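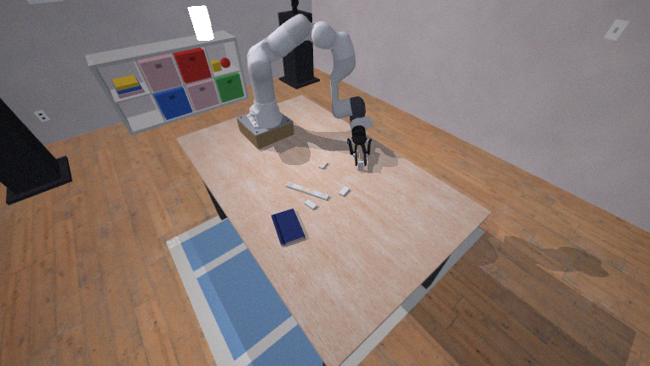

Computer rendering: a white robotic arm over a light wooden table, with a small white block under the gripper.

Cut to Size: Wrapping Paper by Measurement

Most wrapping paper is cut by eye. The roll is opened, the box is put down on it, one side is pulled over to see if it reaches, and the scissors follow. The method works well enough for one present on a kitchen table. In a shop that wraps for its customers it is slow, and it uses more paper than the box needs.

Ferdinand Frei runs the wrapping counter at Sárközi, a gift and stationery shop in Ristbridge. He has cut by measurement for several years. A steel rule is screwed to the front edge of the counter and a card of sheet sizes hangs beside it. Staff measure the box first and touch the paper second.

The sum is short. A box has a length, a width and a height. The paper has to go once round the box the short way, and that distance is twice the width plus twice the height. To this is added an overlap for the seam. Frei uses 2 cm. Less than that and the tape has to sit exactly on the join; more and the double layer shows as a stripe under thin paper.

The other side of the sheet covers the length of the box and both ends. Each end flap needs to be a little longer than half the height, so that the top and bottom flaps meet and cross. The counter card gives the length of the box plus one height, plus another 2 cm shared between the two ends. People who cut by eye nearly always allow too much here. The surplus has nowhere to go, and it comes out as a thick, soft wedge that will not hold a crease.

"If the ends look bad, the sheet was too long," Frei says. "They try to fold it better. They should cut it shorter."

Rolls and flat sheets

The shop's stock paper is a plain line called Gillenero, bought in flat sheets 410 mm wide and packed 1000 to a carton. The width sets a limit. With the seam allowance taken off, the sheet will go round any box whose width and height add up to 195 mm or less. Books, games in small boxes, mugs, soap and most children's jigsaws come under it. Larger boxes are wrapped from a counter roll held on a cutter.

Flat sheets cost more by area than rolls. They also lie flat, and this accounts for most of the time saved. Paper that has been tightly rolled pulls back towards its curl, and one hand is spent holding it down. Where only rolled paper is to be had, it helps to wind it loosely the other way and leave it overnight under a tray.

Weight matters as much as size. Light paper folds easily and splits at the corners of a rigid box. Heavy paper resists splitting but springs open at the ends before the tape is on. Coated paper marks along the crease, and on dark colours the mark is white. Uncoated paper hides the crease and takes pen or a rubber stamp, so names can go straight on it without a tag. It also picks up grease from fingers. At Sárközi the pale colours are kept in a drawer with a lid.

Grain is often overlooked. Machine-made paper has a direction in which most of its fibres lie, and it folds more cleanly along that direction than across it. To find it, bend the sheet gently one way and then the other without creasing it. The easier bend is parallel to the grain. For a long box the grain should run along the length, so that the four long folds are the clean ones. The end folds are short and can be pressed hard with a ruler.

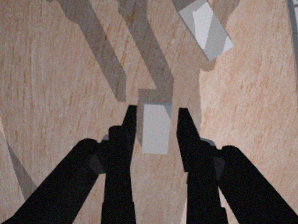 Rendered view from above of a pale block between two black gripper fingers.

Tape, and where it goes

A measured sheet can be closed with three pieces of tape: one on the seam and one on each end. The seam piece should be laid along the join, not across it, if the paper is thin. Double-sided tape leaves nothing on show, although it cannot be lifted once it has been pressed. Frei keeps both kinds and gives new staff the ordinary one until their seams are straight.

The seam belongs on the underside, close to an edge. In the middle of the base it can be pulled open by anything that flexes the box. Near an edge it has a firm line behind it. To place it there, the first side of the paper is brought over so that it ends just short of the edge, and the second side is folded under by 8 mm before it is laid on top. The fold gives a straight finish even when the cut was not straight. It uses part of the 2 cm, and the remainder is still wide enough for the tape.

Ribbon is measured in the same way. For a plain cross, the ribbon goes once round the length and once round the width, and passes over the height four times. The bow is extra and depends on the ribbon. Stiff ribbon stands up in small loops, and soft ribbon needs longer ones. The simplest course is to tie one bow, undo it, measure what it used and write that figure on the reel.

Awkward shapes

Cylinders follow the same rule with one change. The distance round is taken with a strip of paper, marked and laid on the rule. The ends are pleated towards the centre, and the flap at each end should be slightly shorter than the radius, with a paper disc stuck over the gap.

Soft toys and clothing should go into a box or be rolled in tissue. A flexible object cannot hold a crease against the paper, and measuring it is of little use. The shop stocks folding boxes from Flunilholm for the purpose, in sizes chosen to match the flat sheet.

Balls, watering cans and anything with a handle are sold with a cloth bag. Frei has a card for those too. It reads: do not wrap.

The wrapping counter at Sárközi, Ristbridge, closes for stocktaking in March. Copies of the sheet-size card are kept at the till.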